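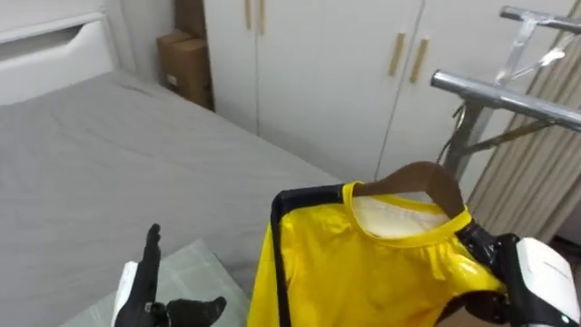 Part 3: Hanging, drying and putting away

Okay, so you've got the bed made and the boxes are as unpacked as they're going to get. Now for the clothes. I wrote this bit for whoever has the room next, and I've rewritten it once already because I left out the shirts.

Before you start

Clear the bed. I use it as my folding table, and a plain flat sheet is perfect for that (a doona all bunched up is hopeless, everything slides off). Pull the sheet fairly tight. A few wrinkles won't hurt.

You'll want your hangers handy too. I like the wooden ones with the curved shoulders for anything slippery.

Setting up the rack

1. Stand the metal rack on the curtain side of the room, with enough space to get past it to the bed.

2. Open the struts all the way and give the lower bar a good push down with your palm. If it wobbles, start again.

3. Check you can still open the wardrobe. The doors swing out further than you'd think! Ours is the Hallow, the tall white one, and I've bumped the rack with it more times than I'd like to admit.

Note: if you bought the Nornimley rack instead, the feet clip on separately and they're in the little bag taped inside the carton. Ask me how long I looked for mine.

Hanging a satiny shirt

1. Undo any buttons at the neck. Don't drag the hanger up through a tight collar or you'll stretch it.

2. Slide the hanger in from the bottom hem, one shoulder and then the other.

3. Sit the collar evenly around the hook and let go. If the front pulls to one side, nudge the hanger across a bit.

4. Smooth the chest down with the flat of your hand, top to bottom. Shiny fabric shows every crease, so have a proper look at it in daylight.

5. Hang it on the upper bar. Leave a hand's width before the next one.

CAUTION: Bright colours go at the opposite end to anything white or pale, at least for the first few washes. Yellow is sneaky. I lost a good pillowcase to it in June.

CAUTION: Keep cords away from wet washing. Tuck any loose cable up out of the road before you load the rack.

Putting things in the wardrobe

1. Feel the cuffs and the collar. If they're even a tiny bit cool, give it another hour.

2. Open the doors by the bar handles, both hands, and don't yank. The screws do work loose over time (a quarter turn fixes it).

3. Shirts first, all facing the same way, then trousers, then coats at the far end where you won't be digging for them.

4. Fold the rest on the bed and do the shelves last.

Note: the Hallow rail is 900 mm across on my side and it fills up fast. When it's full I move the off-season stuff into a carton and label the side, so I can read it once they're stacked.

Next up is Part 4, shoes and bags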